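Gripper comparisons should start in simulation, and should stay there longer than most groups allow

Shahab Fallahi argued in November that simulated gripper trials flatter the hardware, and that a comparison is worth reading only if it was run on a real bench. He is right about the flattery. I disagree with the conclusion.

We ran the Vinum and Soltani finger sets through the same simulated bin-picking cell at Ellstead: one arm, one round tray of orange cylinders and smaller parts, one blue bin. Each set got 77 attempts with identical start poses. On a real bench the start poses drift after every reset, and the drift is often larger than the difference being measured.

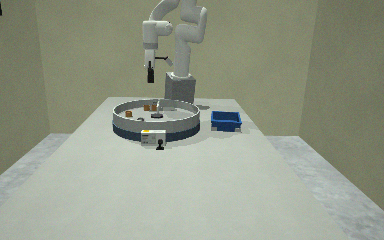
The Soltani fingers completed 63 picks and the Vinum fingers five fewer. I would not buy on that margin. The failure log was more use. Most Vinum failures came on parts close to the tray wall, where the outer finger had no room to descend. That is geometry, and a simulator handles geometry well.

Contact is another matter. Friction in our model is a single coefficient, the fingers do not flex, and thin flat parts behave better than they should. I would throw out any simulated claim about grip force – ours included.

My proposal is modest. Use simulation to reject finger shapes and approach angles, then take the best 2 to the bench and measure slip there. The Drirnuma controller accepts the same motion file in both cases, so the second stage costs us an afternoon.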